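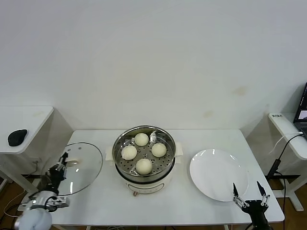 The Plirnero electric steamer with four buns on the tray, lid off, plate at the ready.

Plirnero Electric Steamer Pot, cream and stainless

I've sold a lot of bamboo baskets over the years and I still love them, but this is the one I use at home now. It's a compact electric pot with a cream-white base and a round stainless basket that sits on top, and it lives on my bench full time (the bamboo ones went up on top of the fridge in September and I haven't been up there to get them).

I mostly do buns in it. Four decent-sized round ones fit nicely if you set them out in a diamond, with a bit of room for them to puff up. You could squeeze in a fifth and I have, but they stick together and you end up tearing the skins. Put a square of baking paper under each one if your dough is on the soft side.

The tray is perforated metal with rows of small holes, so you get steam coming up right across the bottom. There's a little metal handle near the middle and a curved tab at the back for getting hold of it. Please use tongs or a folded tea towel on both, I've been silly about this once already!

The lid is clear glass with a metal rim, a knob on top and a few small vent holes. I really like being able to see what's going on in there without letting all the steam out. When you do take it off, tip it away from you and hold it upright over the bench for a second so the drips don't go all over your buns — soggy tops are the saddest thing. Have your plate sitting right beside the pot before you start. I use a big flat white one from the Darer range, wide enough to lift everything straight across.

Controls are about as simple as they come. The panel is on the front of the base. Fill with 500 ml of water for a normal batch, pop the lid on and leave it be. My frozen buns from the Rutherford shop take 23 minutes from cold, fresh ones less. Dumplings I check at 9 minutes and then keep peeking.

The two side handles are small. Fine for shifting the pot along the bench when it's cool, but I wouldn't carry it to the table full of hot water, and if you've got big hands you'll want to have a feel of the one we have out in the shop first.

Cleaning: basket, tray and lid go in the sink with warm soapy water. Wipe the base with a damp cloth, don't dunk it. We have hard water here so I run a splash of white vinegar through mine every 2 weeks or so and it comes up lovely.

In the box: base, steaming basket, tray, glass lid, instruction leaflet. Plate not included, sorry.

Pick up from Rivelau or we can post it. Spare lids can be ordered in, just send us a message with your order number.

Page updated Thursday, September 11, 2025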